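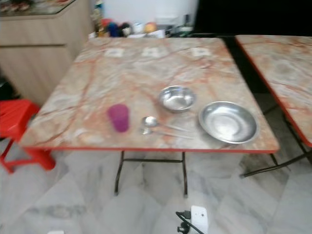
Fig. 1. Tableware on the table: cup, spoons, bowl, plate.

Filed under: Course Materials > Intro to Robot Manipulation > Handouts

HANDOUT 5: CLEARING A TABLE, SLOWLY
Zetetcombe College, September session
Notes by Benedikt Thaler, lab sections with Lộc Đàm

Where we are

Last time we got the arm to close on a foam block and most of you left happy. A foam block is a very forgiving object. It has flat sides, it squashes, and it has never once reflected a ceiling light into a camera. This week we move on to tableware, and your grades on the foam block will be of sentimental value only.

The task is called Merden in the repository, after the village where Lộc had the idea over lunch. In plain words: start with a cup, spoons, a bowl and a plate on a folding table, and have the robot gather them up. A six-year-old can do it, usually while complaining. Your team has until the end of the session.

What makes each object annoying

Cup. The purple cup is the easy one, so do it first and enjoy the feeling. It is short, brightly colored and stands up on its own. Standard approach is from the side at mid height. If you come from above, open wide and check your clearance before you commit. A tipped cup is a different problem from a standing cup, and your code should at least notice which one it has.

Spoons. Metal, thin, and fond of lying next to each other. When the handles are nearly parallel, the detector from Handout 3 likes to report one very confident fat spoon. Grasp at the handle, a little toward the middle of the spoon. If you grasp at the far end, the bowl of the spoon swings down and you will spend the afternoon tuning something that was never broken.

Bowl. Grasp the rim. The shiny inside shows the camera a small curved version of the room, and depth readings in there range from wrong to imaginative. Mask the inside and fit the rim.

Plate. Wide, shallow, low to the table. There is not much to get a fingertip under. Two approaches have worked in past sessions: slide it so the rim hangs over the table edge and pinch it there, or press down on the near side of the rim with one gripper and catch the raised far side with the other. The second depends on the shape of the plate and looks very impressive when it works. Plan on the first.

A word about the tabletop

The marble pattern has orange veins running through it. To you this is decoration. To an edge detector it is a long list of possible spoon handles. One team last year filtered everything orange, which helped a good deal with the veins and also removed the table trim they were using to find the front edge. Try to solve one problem per line of code.

The white squares along the back of the table may be used as reference points for the table frame. Measure their positions yourselves at the start of every run. Do not copy the numbers from another team's log. We can tell, since their table was somewhere else. 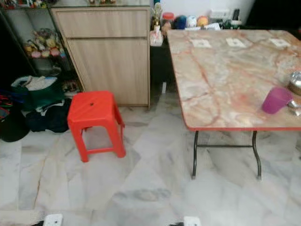 Before each run, have one person walk around the work area and look at the floor as well as the table. The base planner treats stools, bags and table legs as obstacles only if they are in the map, and the map is only as fresh as the last person who bothered to save it. The crossbar low on the table frame is worth adding by hand. It is dark and thin, the depth camera tends to skip it, and the base has strong opinions about driving there.

Check the arms too. Both grippers should be in the rest pose described in Handout 2 before you hit start. If one is lower than the other, stop and re-home. Do not "see what happens." We have seen what happens.

Recording

You will use Dullent, the department's logging tool, which was written over one summer and has been apologized for ever since. It asks for an episode name, and it will accept a blank one. Please do not take it up on this.

Last year's sections recorded 1,607 episodes of this task. After review, 543 were usable. Most of the rest failed for reasons that had nothing to do with robotics:

- gripper state not logged
- wrong task selected from the menu
- sleeve in front of the head camera
- episode stopped while the arm was still moving
- episode titled "test" and, on closer reading, a test

Each team owes 10 clean episodes. Clean means that the start layout matches your plan, the log is complete, and someone wrote down the result. A failed grasp is perfectly acceptable in a clean episode. I like failed grasps; they give us something to talk about at 9 a.m.

What to hand in

1. The episodes, named properly.
2. One page on which object gave you the most trouble and what you changed.
3. Your grasp table, with the object, the approach direction, the gripper opening and the outcome.
4. Names of everyone on the team, including the one who only did the map.

The write-up counts for more than the success rate. The Khương prize for best write-up went last year to a team that never lifted the plate at all and explained why in two very good paragraphs. The team that lifted it every time wrote "worked fine" and got a B minus.

Reading for next time: chapter 5, sections on rim grasps and contact. Skip the derivation on friction cones unless you are the sort of person who wouldn't.

Lab questions go to Lộc. Complaints about Dullent go in the complaints file, which Dullent also manages.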